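How to speak at your parish council meeting (and be listened to)

Posted 11 September 2023 by Daichi Oshima

Most people attend their first parish council meeting because they are cross. I was. Mine was about a streetlight on Koval Lane that had been flickering since the previous winter, and I arrived with a four-page speech, a plastic wallet full of photographs and the firm belief that democracy had been waiting for me. I was given three minutes. I used most of them looking for page two.

I've since spoken at a good many meetings, mostly in Besance, where I live, and once in Jostberg, where I had misread the website and was in the wrong parish. What follows is the method I wish I'd had at the start. It's written for parish and town councils in England. District and county councils run on similar lines but with more microphones.

Step 1: Find out whose problem it is

Before you write a word, check that the parish council can do anything about your complaint. Parish councils tend to look after allotments, village greens, some play areas, bus shelters, benches, burial grounds and the odd public clock. Potholes and most roads belong to the county, or to the unitary authority if you have one. Bins are usually the district. Streetlights could be anybody's, as I learned.

If it's somebody else's job, you can still raise it. What you're then asking for is a letter of support, or for the council to press the matter with the people responsible. Say that plainly. A parish clerk who hears "I'd like the council to write to county highways" can put it in the minutes straight away. One who hears "somebody needs to sort this out" has to guess, and the guess may be nobody.

Step 2: Get hold of the agenda

The agenda has to be put up at least three clear days before the meeting. Clear days leave out the day it goes up and the day of the meeting itself, and Sundays and bank holidays don't count either. Look on the council's website first, then on the noticeboard. Ours is outside the old Olorine works and has a lock that keeps the public out and lets the damp in, so bring reading glasses and patience.

Look for a line that says something like "Public participation" or "Public session". That's your slot. Check the following:

The time allowed for each speaker. Three minutes is common.
The time allowed for everybody together. Fifteen minutes is common, and on a night with a planning row it goes quickly.
Whether you need to tell the clerk beforehand. Some councils insist, some like it, some look startled that you asked.
Whether you have to stick to items on the agenda.

The last of those catches a lot of people out. A council can't lawfully decide on something that isn't on its agenda, so if your subject isn't listed, the best you'll get on the night is a polite nod and a promise to bring it back. It may be worth asking the clerk to add it to the next one.

Step 3: Write to the clerk

The clerk is the most useful person in parish government and is usually employed for fewer hours than the job takes. Be brief and be pleasant. Something like this will do:

"Dear Clerk, I live in the parish and would like to speak in the public session at the next meeting, about the footpath behind the recreation ground. I'd be asking the council to get a price for resurfacing it. Could you tell me if I need to register, and whether I may hand round a one-page note? With thanks."

Four sentences. My own first email ran to eleven paragraphs and had a heading called "Background (Historical)". The reply said "Noted."

Step 4: Do your homework, but only some of it

Read the minutes of the last three or four meetings. You're looking for two things: whether your subject has come up before, and who on the council seemed to care about it.

Then look at the money. Parish councils raise most of theirs through the precept, which is a slice of your council tax, and the accounts and budget should be on the website. If you want £4,000 spent on a path, it helps to know what the council has set aside for paths. When I asked for a new bench I found there was a line in the budget for street furniture with £62 left in it. I altered my request to a new slat.

Don't bring everything you find. One figure that people remember is worth more than a spreadsheet they don't. I once heard a neighbour win over a whole room by saying that 69 households used the same unlit path to reach the bus stop. She'd knocked on the doors herself. The man after her had a graph, and I couldn't tell you what was on it.

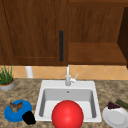 Step 5: Write your three minutes

Three minutes is shorter than you think when you're speaking and much longer when someone else is. At a steady pace it comes to a single typed page. Put things in this order:

Who you are and where you live, in one sentence. The name of your road will do.
What you want the council to do. Say it now, before anyone has started looking at the biscuits.
Why it matters, with your one figure or your one short story.
What you want again, in the same words.
Thank you.

Read it aloud with a timer running. Then cut 45 seconds out of it, as you'll lose at least that much to standing up, saying good evening and being asked to speak up by someone at the back. Read it aloud again to another person. If they ask "So what do you want?", go back to the second line.

Leave out anything that sounds like "I pay your wages". Parish councillors are, with very few exceptions, not paid any.

Step 6: On the night

Arrive ten minutes early and tell the clerk you're there. Sit near the front if you can stand it. Put your phone on silent, and then check that it's on silent.

The chairman or chairwoman will open the meeting, take apologies and ask for declarations of interest. Public participation normally comes soon after that, though some councils put it at the end and you'll have to sit through the grass-cutting contract. I've grown fond of the grass-cutting contract. It has rival factions.

When you're called, stand up unless you're told not to, and speak to the chair, even if the councillor you're annoyed with is sitting two seats along. It feels daft, but it keeps the temperature down. Don't name people you have a grievance with, and never name a member of staff. If you run out of time, stop at the end of your sentence and sit down. Being told to sit down has a way of becoming the thing people remember.

Step 7: After you've spoken

You may get an answer, or you may get silence. Silence isn't rudeness. Many councils don't reply in the public session at all and will respond in writing, or take up the point when they reach the right item. Once your slot is over you can listen but you can't join in, and that includes sighing.

Stay for your item if it's on the agenda. Write down what's decided, who has been asked to do it and by when. If no date is mentioned, that's a thing to ask the clerk about later, in another short email.

The next morning, send a thank-you note and attach your page. It'll help the clerk with the minutes, and it means that your words go in the file in roughly the form you said them.

Step 8: Keep going

Very little gets settled in one meeting. Draft minutes should appear in due course, and they'll be approved at the following meeting. If they've got something wrong, tell the clerk before that happens. Minutes record decisions and don't set out to be a transcript, so don't be hurt if your finest line comes out as "A resident spoke about lighting."

If nothing's moved after two meetings, you have a few choices. You can ask to have it put on the agenda again. You can talk to your district or county councillor, many of whom turn up at parish meetings anyway to give a report. You can also go to the annual parish meeting, which takes place between the start of March and the beginning of June and is in May where I live. It's a meeting of the parish's electors and separate from the council's own annual meeting, which is also in May, a clash that has confused everyone in Besance for as long as I've lived here.

Or you can stand for the council yourself. Plenty of seats go uncontested, and vacancies between elections are often filled by co-option, meaning the councillors pick someone who has offered. Ask the clerk whether there's a vacancy. Be aware that the clerk may answer very fast.

As for the streetlight on Koval Lane, it belonged to the county, who said it was the district's, who found a letter from years back saying it was ours. It was mended that autumn. The one next to it went in the spring, and I've put my name down for the next public session.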